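The Hemmont Water

The man from Bruresard came on a Monday and said the spring at Hemmont would put iron back in my blood. I told him my blood had plenty of iron. He wrote that down as if I had agreed with him.

He had a brochure. It said the water had been tested in 37 places, without naming one of them, and that a Dissanayake filter had been fitted at the source, which made me wonder what it was filtering out of water so pure. I asked. He said that was a very good question and turned the page.

"Forty dollars a crate," he said. "Twenty if you sign today."

"And tomorrow?"

"Tomorrow I couldn't say."

My mother had bought everything that ever came to that door. Copper bangles, a magnet for the ute's fuel line, a set of encyclopaedias that stopped at Ganar because the company went under before it could print the next volume. She knew a great deal about Ganar. She could tell you its rainfall and its chief exports, and I never once met a person who had been there or could find it on a map.

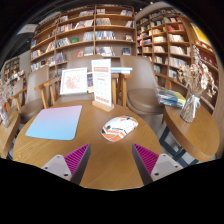

So I signed, God help me. I'd like to say it was for her sake, but I think I was just tired and it was close to teatime.

The crate turned up in February. The water tasted like water. I drank a glass each morning and felt the same as I had the morning before, maybe a bit worse in the knees. On the label, in grey print, it said the spring lay 2,907 metres above sea level. I have lived my whole life in the paddocks out the back of Hemmont. You can see clear across the district from the roof of the pub.

I rang the number. A woman answered and I asked her how high she reckoned Hemmont was.

"It's an average," she said.

"An average of what?"

She put me on hold. There was music - a flute, I think, and somebody pouring something. I listened to it for a good while, and I'll admit I poured myself another glass while I waited.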